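Chapter 2
Boards from Strips: Edge Gluing

A wide board cut from a single trunk is hard to find and harder to keep flat. Wood takes up moisture in damp weather and gives it off in dry weather, and it swells and shrinks mostly across the grain. A plank that was flat in the shop in September may be cupped by spring. For this reason most cutting boards, bench tops and table tops are made of narrow strips glued edge to edge.

In this chapter you will make one such board. It is a small project, but it uses the same steps as a full table top: choosing the strips, squaring the edges, arranging the grain, gluing, clamping, and flattening. The drawings are by Constanza Tapia, and the cutting list is at the end of the chapter.

Before you start, read Section 2.1 on jointing. An edge that is out of square by even a little will show as a gap once the clamps are off, and glue does not fill gaps well. Leave the board in the clamps for 45 minutes, then stand it on edge overnight before you plane it.

Terms used in this chapter: edge joint, cupping, dry fit, squeeze-out, caul.

2.1 Choosing and Arranging the Strips

Maple is a good choice for a first board. It is hard, its pores are small, and it sands to a smooth surface. Strips of maple are seldom all one color, so lay them side by side on the bench and move them around before any glue is opened. Pale cream strips can alternate with slightly warmer tan ones, and a single honey-colored strip, like the one running lengthwise under the row of colored blocks, gives the board a clear line from end to end. Keep the grain running the long way in every strip. When you are satisfied with the order, number the strips in pencil and draw a large triangle across all of them.
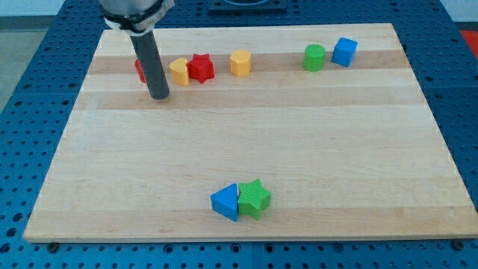
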